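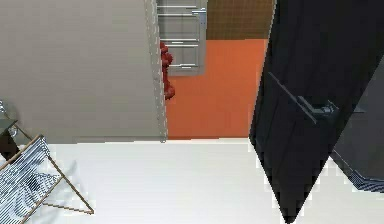

What does a buyer of vacant land need to find out before making an offer?

Four things at a minimum: where the boundaries are, how the parcel is reached, what utilities can serve it, and what local rules allow to be built on it. A listing may touch on all four, but a listing is a sales document. The answers have to come from recorded papers, from public offices and from walking the ground.

Chapter 11
Evaluating Vacant Land

Key terms in this chapter
access easement
due diligence period
metes and bounds
percolation test
plat
setback
title commitment
zoning district

11.1 Land without a building

Most of the earlier chapters dealt with property that already had a house on it. A house answers a number of questions just by standing there. Somebody got a permit for it, a driveway reaches it, and water comes out of the tap. Vacant land answers none of these. Two parcels of the same size on the same road can differ widely in value, and the difference often cannot be seen from the road at all.

Land is also harder to finance. Many lenders ask for a larger down payment on a vacant parcel than on a house and set a shorter term for the loan. Buyers who plan to build should talk to a lender early, since a loan for the land and a loan for construction may be two separate loans with two closings.

We will follow one parcel through the chapter. The Lawal tract is 36 acres of rolling pasture and woods on Tarkine Road. The buyer, Jui-lin Lui, wants to build one house for herself and later sell two or three lots from the part nearest the road. The seller inherited the land and has never lived on it. The listing reads "36 acres, utilities nearby, owner says will perc." Each part of that line is taken up below.

11.2 Boundaries and acreage

A legal description is the written statement of what is being sold. For rural land it is often given in metes and bounds, which begins at a fixed point and follows the boundary by direction and distance until it returns to the start. For land in a subdivision it usually refers to a lot number on a recorded plat.

The acreage in a listing may come from a survey, from an old deed or from the tax office. These do not always agree. Tax maps are drawn for the purpose of assessment and should not be used to settle a boundary. Fences are no better. A fence may have been set back from the line to avoid a creek or a row of trees, and the neighbor may have been using the strip on the other side for years.

In our case the deed to the Lawal tract calls for "36 acres, more or less." Lui orders a new survey during the due diligence period. The purchase contract can set the price as a total or by the acre. If it is by the acre, the contract should say which survey controls and what happens when the figure changes.

11.3 Access

A parcel may touch a public road and still have no usable entrance. The bank may be too steep, the sight distance too short, or the road department may refuse a driveway permit at that point. Check with whichever office has charge of the road – a state highway and a county road are usually handled by different ones.

A parcel that does not touch a public road depends on an access easement, a right to cross someone else's land. Three points should be read closely:

Width. A strip wide enough for a farm gate may be too narrow for a road serving several lots.
Purpose. An easement granted for farm use may not cover houses.
Upkeep. If the document is silent on who pays for gravel and grading, expect a dispute sooner or later.

The Lawal tract has frontage on Tarkine Road. It also carries an easement 30 feet wide along its east side, granted to the owner of the parcel behind it. Lui can own the ground under the easement, but she cannot block it or build on it. It will affect how she lays out her lots.

11.4 Utilities

"Utilities nearby" has no fixed meaning. An electric line across the road is nearby. So, to some sellers, is a water main half a mile off. The buyer should call each provider, give the parcel number, and ask for a written statement of whether service is available and what an extension would cost.

Where there is no public sewer, the parcel will need a septic system, and the soil must be able to take the discharge. Depending on the state, this is decided by a percolation test, a soil evaluation or both. An owner's statement that the land "will perc" is an opinion. Results also apply to the spot that was tested, so a good result on one part of a tract says little about the rest. Lui plans several lots and will need a suitable area on each.

11.5 Zoning and private restrictions

Zoning sets the permitted uses, the minimum lot size and the setbacks, the distances a building must stand from the lot lines. Private restrictions are separate. They are recorded in the land records and bind later owners, whatever the zoning allows. A use has to pass both tests. The title commitment will list recorded restrictions, and the buyer should ask for full copies of each document it names.

Dividing land is regulated as well. Some counties allow a few lots to be split off with a simple plat, while others require a full subdivision review with road standards and drainage plans. Section 11.6 takes Lui's plan through both procedures, beginning with her first meeting at the county planning office.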